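Bore pump trips the breaker on restart, is it the pump or the switch?

Posted in Sheds, Pumps and Water

dustyboots41
Hi all, hoping someone can save me a call-out fee. We're on a block outside Stotville, bore pump feeds two tanks up the hill. Pump is a Tinura, single phase, came with the place so no idea of age. Runs fine once it's going. But if it stops and I start it again straight away the breaker goes. Wait half an hour and it starts no worries. Started doing it in June, now its nearly every time.

Neighbour reckons the pump is stuffed and quoted me a scary number for pulling it up. Electrician can't come till Friday. Anything I can look at before then without killing myself? Tanks are about a third full so not desperate yet.

gumleaf_and_wire
Don't write the pump off yet. Starts cold, won't start hot or straight after a stop – first two suspects are the start capacitor and water pressure sitting on top of the pump. A motor trying to start against a full column of water pulls a lot of current. If the cap is weak as well, bang, breaker.
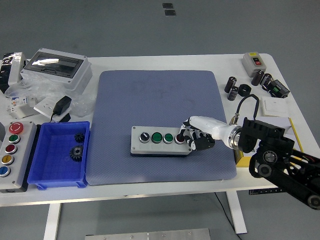
Easy one to try with no covers off. Stop the pump, wait 2 minutes, start it. Still trips? Next time wait 10, then 20. Write down where it stops tripping. Your sparky will love you for that, saves him standing round in your shed guessing.

Also worth telling him:
is the breaker warm after a trip
does the pump hum before it trips or does it go instantly
how long is the cable run from the shed to the bore

Instant trip with no hum, I'd be thinking damaged cable or water in the join. Hum then trip is more your capacitor. Ours was 800 metres of the wrong size cable the last owner had run, volts at the far end were terrible. Took three goes before anyone measured it.

Leave the control box shut. Capacitors hold a charge after the power's off and they bite. Not a job for a Saturday arvo with a screwdriver. And if it's an RCD going and not a plain breaker, leave the whole thing off till he's been.

tankhalffull
had this. was the capacitor. part was 33 bucks from Makris in town, electrician fitted it in ten minutes (call out was the dear bit obviously). mine was a Trindel pump not a Tinura but same idea

dont keep flicking it back on to test, thats how I cooked my breaker

gumleaf_and_wire
Yeah fair point, should have said that. One start, one trip, then leave it alone for an hour. If you get it running, let it fill both tanks and then switch it off till Friday. Better than having it cycle on the float all week.

dustyboots41
Legends, thanks. It hums for a second or two then trips, so fingers crossed for the cheap one. Got it going this morning after leaving it overnight, filling now. Cable run is maybe 200 paces, will tell him that too. Will report back once he's been.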